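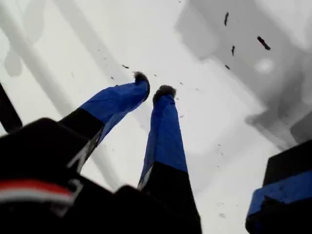 Doing a home virus test without the fuss

Wash your hands first, and dry them well (I always rush this bit and then drip all over the test strip!). If you're using the Trovberg kit, blow your nose as well, then lay everything out on a clean towel.

Swabbing

Pop the swab gently up one nostril, no further than 2 cm, and turn it slowly, then do the other side with the same swab. It tickles dreadfully, but it's soon over.

Reading the strip

Stir the swab in the tube, squeeze 2 drops into the little well and leave it flat for the time given in your leaflet. Put the kettle on while you wait, and do set a timer.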